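Budgeting for a second arm: what am I forgetting?

Cludus
Hi all, hoping for some kind advice! We have one arm over a white table with plain white panels behind it, and we'd like to plan for a pair doing table wiping.

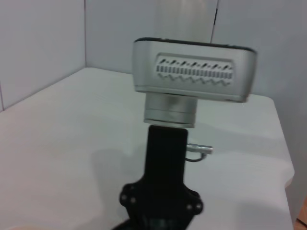
My quote from Truminell covers the arm and a 36 month warranty, but no gripper. Is that normal?

Hrubý
Very normal, I'm afraid! Price the gripper, cables and spare fingers separately, and do ask about delivery (ours took 13 weeks).
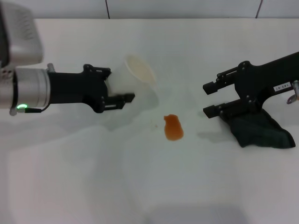
Put a little aside for cups and cloths too, you'll go through more than you think.

Lokeseck
get the longer warranty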